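# Moisture and wooden drawers — speaker notes

Friday, October 31, 2025. Slot is 60 minutes including questions. Slides by Vilém Koubek.

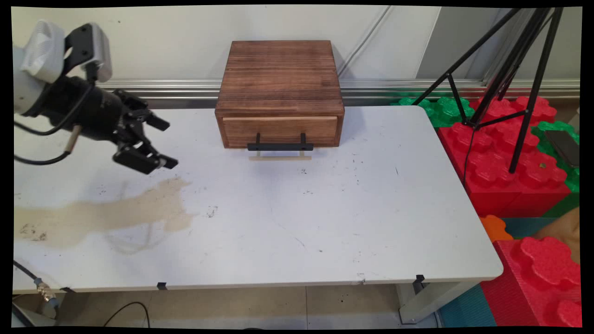 *Slide 1. Brown wooden drawer box on a white table.*

**Slide 2: Why drawers stick**

- Start with the complaint everyone knows: runs fine in winter, jams in summer.
- Wood takes up water from the air and gives it back. Movement is mostly across the grain. Along the grain, ignore it for furniture.
- Define equilibrium moisture content here. Say it slowly. Half the room will know it, the other half will need it for the next four slides.
- Indoor range for this talk: 8 per cent in heated rooms. Damp sheds go a good deal higher.

**Slide 3: Where the movement goes**

- Drawer sides: grain runs front to back, so the side swells in height. Clearance has to be above the side.
- Solid bottoms: run the grain left to right, and the swelling goes to the back. Slot the rear screw hole. Do not glue the bottom in its groove.
- Fronts: inset fronts show the problem first. Overlay fronts hide it.
- Sketch the section on the whiteboard. The printed one is too small to read from the back.

**Slide 4: The Skumley chest**

- Ten minutes on this one, no more.
- Chest came out of an unheated hall at Skumley and went into a centrally heated flat in December. Two fronts split along the glue line.
- Relative humidity in the hall on the day of removal was 89 per cent. Nothing was done to bring it down in stages.
- Kazlauskienė's repair: splits closed with hide glue, bottoms freed, old nails left where they held. Mention that she did not plane the sides. They shrank clear by themselves.
- Expect a question about wax. Paraffin on the runners is fine. It reduces friction and does nothing about swelling.

**Slide 5: Measuring**

- Pin meter against oven-dry sample. Pin meters need a species correction — skip the table, it is in the handout.
- Take readings on the inside face of the side, away from end grain.
- Talum trial: 10 drawers, one finish on the outside only, the other on both faces. Single-face drawers cupped. Finish slows the exchange, it does not stop it.

**Slide 6: Working rules**

- Let stock sit in the room it will live in.
- Fit tight in humid weather, leave a gap in dry weather.
- Never trim a stuck drawer in August. Wait, measure again, then decide.

**Questions**

Milano group will ask about plywood bottoms. Stable enough to glue in on all sides. Slide 9 has the groove dimensions if they want them.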